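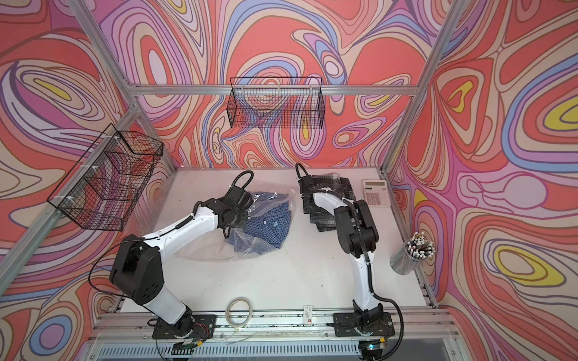 Wire basket on the back rail, marbled panels behind.

Notes, poster talk, Mansa Issahaku. Skip the intro if the room is late.

Subject is the one-sheet for Kerkero, the period drama due in October. First print run was 3,000 at Skorer – 1,285 went to theaters, the rest held. 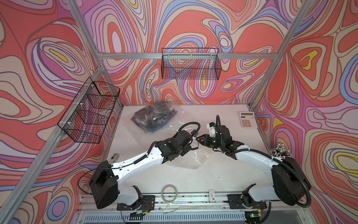

Who approves the final poster art?
The distributor, Lekota, after the director signs off on the billing block.

Next: the 3 drafts. Draft one had both leads facing the camera. Draft two dropped the title to the bottom third. Fultaro tested both with 600 viewers and

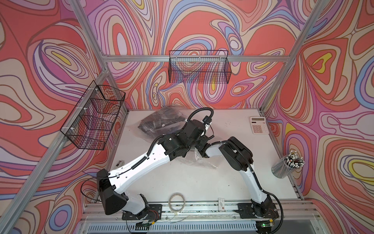
the second scored higher on title recall, lower on cast recall. Draft three combines them – larger names, same title position. Pause for questions before the trailer section.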